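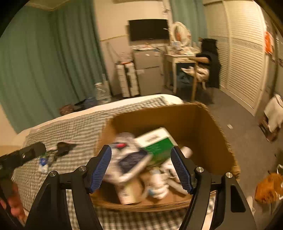 Figure 1. Two-finger gripper with ribbed pads, reaching into a mixed carton.

**Failure case: false grasp (Drotberg log, run 19)**

- Command: close on tilted carton, force limit 15 N.
- Fault: controller reported "held" at 40 mm; the carton stayed in the box.
- Cause: one finger stalled against a neighboring item. Motor current alone cannot tell this from a grasp.
- Fix: require pad contact on both sides before lift.

Read Koyama's notes on jamming before Wednesday.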